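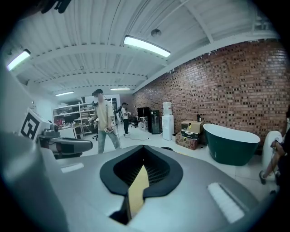

News from the Ground Floor Room
December 2019

In the last newsletter we promised to write more about the large room on the ground floor of the Durkell building. Several companies now use this room together, and many people have sent us questions about the furniture, so this item is a little longer than usual.

The room measures 95 square meters. Before the summer it was a showroom of Tredico, and some pieces stayed when Tredico moved to the second floor. The agreement with them says that we may keep and use these pieces for two years. After this time they will either collect them or sell them to us for a small price. The bathtub belongs to this group. It is dark green on the outside, it stands free, and it is not connected to any water pipe. Please do not put waste paper or coffee cups in it. It is heavy, and we ask you not to try to move it without help.

The round table with the lower shelf was bought by us. It came from Chaudhry, the furniture shop across the street, together with the chairs for the kitchen. It is a light piece and two people can carry it easily, but please lift it and do not push it. The floor tiles are glossy and they show every mark. For hot drinks there is a black thermos jug, which you may use during the day. In the evening, please rinse it and leave it open on the kitchen counter. Cups should go back on the same evening too.

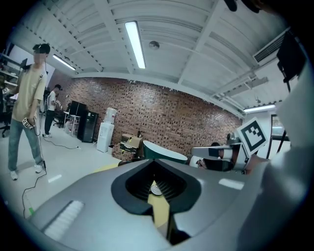
Storage was the most difficult point in our planning, and we changed our opinion more than once. At first we wanted closed cabinets on all sides. The price was higher than the 1,000 dollars which we had for this purpose, and closed doors also need free space in front of them. In the end we decided to leave the red brick wall without any cabinets fixed to it and to use open metal shelving units at the side of the room. With open shelves everybody sees what is there, and it is simpler to return things to the right place. The rule is that each company has its own shelf, and the lowest shelf is for common things such as extension cords, tape and cleaning cloths. If an office chair stands in front of the shelving, you may move it, but please bring it back to a desk later.

Cardboard boxes can remain in the room for 10 days. After that we fold them and take them to the paper container in the yard. If you need a box longer, write your company name and the date on it.

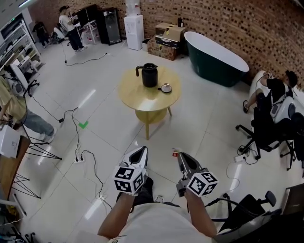
One tenant has written to us that open shelves collect too much dust in winter, and that a curtain in front of them would be cheaper than doors and nicer to look at. We find this a good suggestion. Stenberg, our cleaning company, will tell us which fabric is easy to wash, and we hope to have two samples at the reception in February. Please look at them and write your choice on the list beside them.

The water dispenser stays in its place near the black cabinet. Full jugs are kept in the storage room behind the stairs, and the key is at the reception.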